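Spent my Saturday on the pose tracker at Derkach again. It kept losing lock over the plaid sheet - every little square looks like every other little square.

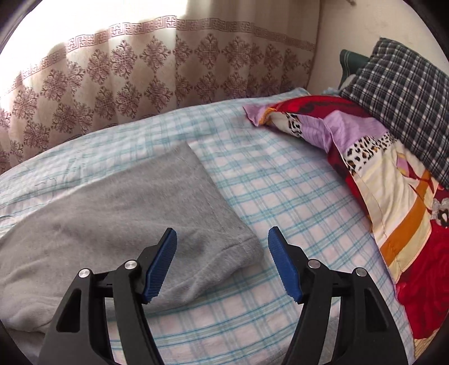 So I moved the feature matching to the hem and stitching on the gray fleece. Capped it at 2000 keypoints and the drift got way better!

Next up is syncing two grippers in one map. Rellex wants them 7 ms apart, tops.
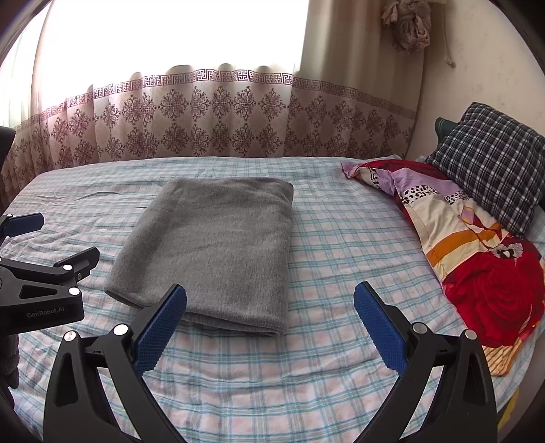

Clock offset is down to 2 ms now - pushing the branch tonight, please break it for me.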